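How to Sort and Clean a School Backpack and a Small Desk Set

A school bag that has been in daily use since fall collects grit in the seams, pencil dust in the pockets and small items that belong on the desk. The procedure below covers a canvas bag and the handful of desk items that usually travel with it. Allow 90 minutes of working time, plus drying overnight. It was written for a pink canvas bag and applies to most canvas bags of similar size.

Read the care label first. Bags with leather trim, a glued stiffener or a printed coating should be spot cleaned only. If the label has been removed, treat the bag as spot clean.

Clear a flat surface large enough for the bag to lie down with its pockets showing. Desk items can stay out, but move them to the sides so that the straps do not catch them.

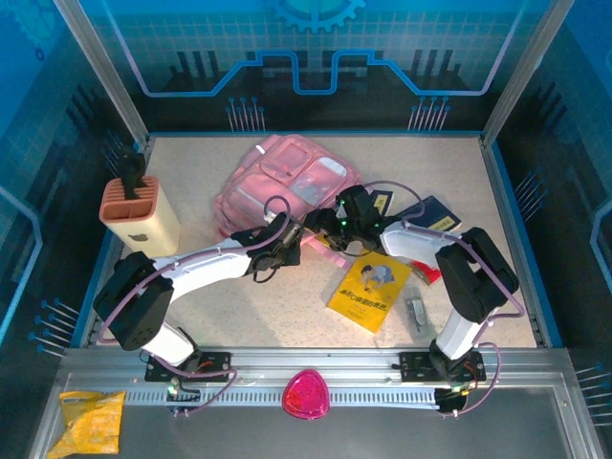

Home & Desk > Cleaning and Storage

What you need

A soft brush, such as an old toothbrush
Two white cotton cloths
A bowl for small items
Mild liquid soap without bleach
500 ml of lukewarm water
A handheld vacuum with a narrow nozzle, or a dry paintbrush

Use white cloths so that any dye coming off the canvas is visible at once. Colored cloths hide this and can transfer dye of their own.

Step 1. Empty the bag

Start with the front pockets, then open the main compartment. Place everything in one pile. Do not sort while emptying; it slows the work and small parts get left in the corners. Turn each pocket out as far as the stitching allows and vacuum the seam. If the pocket cannot be turned out, hold the bag upside down and tap the outside of the pocket with the flat of your hand.

Clear plastic windows should be checked for paper stuck to the inner side. Loosen stuck paper with a damp cloth held against it for a few minutes. Do not scrape the window with a ruler or a blade, as scratches in soft plastic cannot be polished out.

Step 2. Sort the contents

Make three groups: items that go back in the bag, items that stay on the desk, and waste. Clips, erasers and sharpeners go into the bowl first and are sorted last. A plastic bowl with a wide opening works better than a jar here, as the contents can be seen and reached without tipping it out.

Pens and scissors go upright in a holder with divided slots. Keep the tallest items in the rear slots. The Kallio and Vanero holders both have slots wide enough for a standard marker; the smaller Tunano model takes pencils only. Jars and lidded containers are closed before anything else is moved – an open jar next to a canvas bag is the most common source of new stains.

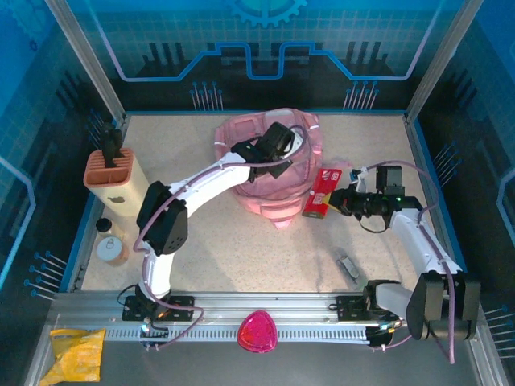
Flat boxes can be stood on edge along the back of the desk if their ends close firmly. If not, lay them flat and put nothing on top. Metal clips should be kept away from damp cloths, and any clip showing rust should be thrown out, as rust marks on light canvas are difficult to remove.

Step 3. Brush the canvas dry

Brush before any water is used. Work along the weave in short strokes, from the top of the bag down. Pay attention to the folds beside the piping and to the edges of the front pocket, where dust packs in against the stitching. Spread each fold open with two fingers and brush inside it.

Zippers are brushed closed first, then open. If a slider sticks, rub a plain white candle along the teeth and run the slider back and forth 8 times. Wipe off the excess wax. Do not use oil.
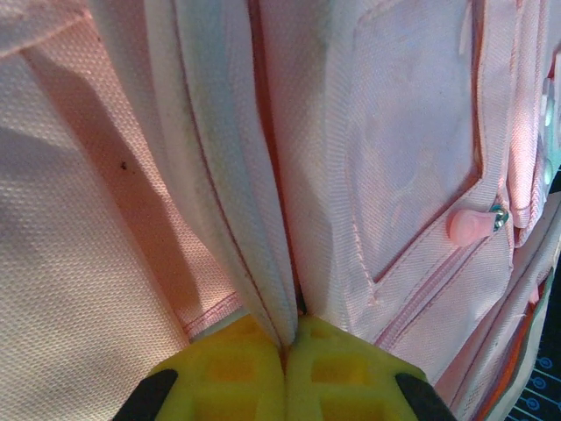 Front pocket, zipper pull and folds of the pink canvas.

Step 4. Wash the marks

Stir a teaspoon of soap into the water. Test on the underside of the bag: press a damp white cloth against the canvas for 54 seconds and check it for color. If the cloth stays white, continue. If it picks up dye, use plain water from here on.

Dab each mark from the outside toward the center. Gray smudges on raised edges are usually surface dirt and need only light pressure. Ink needs rubbing alcohol on a cotton swab, tested in the same way. Rinse with the second cloth and clean water.

Step 5. Dry and repack

Stuff the bag loosely with plain paper, leave all zippers open and dry it out of direct sun. Do not use a tumble dryer or a radiator. Straps take longest; check the stitched ends before repacking.

Put heavy items against the back panel and keep the front pockets for flat things. Small parts go in a closed pouch.

Updated Saturday, July 7, 2018 – candle method added to Step 3.
Filed under: Pletcombe Household Guides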